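Filed under: Teaching by demonstration > Remote control > Beginners welcome

Arm creeps when I let go of the controller, and my recordings are a mess

Posted by slowpoke_lathe, Tuesday, February 14, 2023

Hello everyone, and thank you in advance for your patience with a newcomer! I've been trying to teach my arm a simple reach inside the Nordin simulator before I let it anywhere near my real bench. I steer with a Kularer hand controller and watch through the wrist view, so I'm looking out over the gripper at whatever it's heading for. The idea is to record a good pile of runs and then let the training script loose on them.

My trouble is that when I let go of the trigger to rest my hand, the arm keeps creeping a little to the left. By the time I squeeze again I've lost my place, and I spend the next stretch of the run wandering back. I have 144 runs saved so far and I'd guess a good many of them have this wandering in them. Do I have to throw them all out? And is there a setting for the creep, or is it just me and my shaky thumbs?
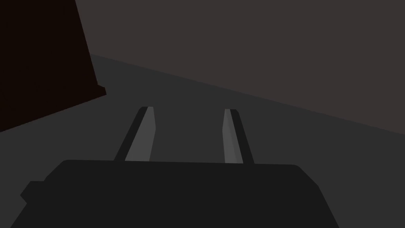 I should add that I'm also pretty bad at judging distance this way. Side to side I do fine, but forward and back I'm mostly guessing, and I tend to go in small nervous hops. My loop is set to the default rate and I haven't touched anything in the config file apart from the folder where the runs get saved.

Posted by Bundetti_fan

Had the same thing. Recalibrate the stick. Also turn your dead zone up, mine is at 3 and it's fine.

Posted by marshgrass

Welcome! I remember my first month with this so well, and please don't blame your thumbs (or at least don't blame them for all of it).

The dead zone advice is good and I'd try it first. Set the controller down on the desk, don't touch it, and open the input page. If the left-right number sits anywhere other than zero, you've found your creep. Run the calibration, go back and look at the number again, and only then raise the dead zone, a notch at a time. If you go too high the arm feels sticky when you start to move, and then you get jerky starts in your recordings, which is its own headache. I did that to myself back in June and ended up redoing a whole weekend's work.

As for the runs you've saved, I wouldn't toss them yet! Play them back at double speed and sort them into two folders. If the arm just sits and drifts for a moment at the start, you can trim that off with the Cetard clip tool and keep the rest. If it wanders in the middle, I'd leave that one out. I once trained on a set with 19 bad runs mixed in, and my arm faithfully learned to pause and slide left before every reach, just as I'd shown it, bless its heart.

On distance, a second view helps more than anything else I've tried. Put one off to the side, low down, and glance at it as you come in. Plain gray surfaces are hard to judge against in the simulator, so I drop a checkered mat on mine while I practice. Take it off again before you record if your real bench doesn't have one. The little hops get better with time, and it helps to turn the speed down and keep the stick held over gently so you aren't tapping at it.

Posted by quietservo

You need way more than 144 anyway. I used 2,000 for mine. Start over with a clean stick and don't look back.

Contact the moderators | Community rules | © 2023 | Back to top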